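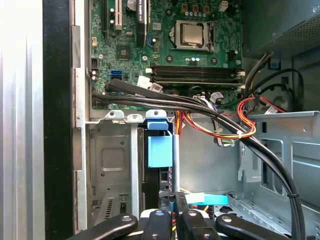 Slide 4: Griltow kit over an open tower, both memory slots empty

OK so this is the slide where I slow down a bit, because it's the job I get asked about most! Point at the two black memory slots just under the processor. Then the thick cable bundle with the white zip tie (pause, let people groan).

I've had the Griltow kit on my bench since October and I've put it through 43 old desktops. What I like: setup took me 50 minutes, and the wrist camera view is clear enough that I can plan a grab right off the screen. What bugs me: cables. Anything floppy and I'm reaching for the stop button.

Mention Raimonds Dzene here, he wrote the cable routine for the Suvau version and let me try it. Better, still slow!

Price: $489 a month on the Briggs lease, gripper fingers included, spare fingers extra (boo). Say I paid for mine myself.

Ask the room who strips boards by hand now. Take two or three answers, then go to slide 5, the Nornov comparison. Skip the warranty stuff if we're running over.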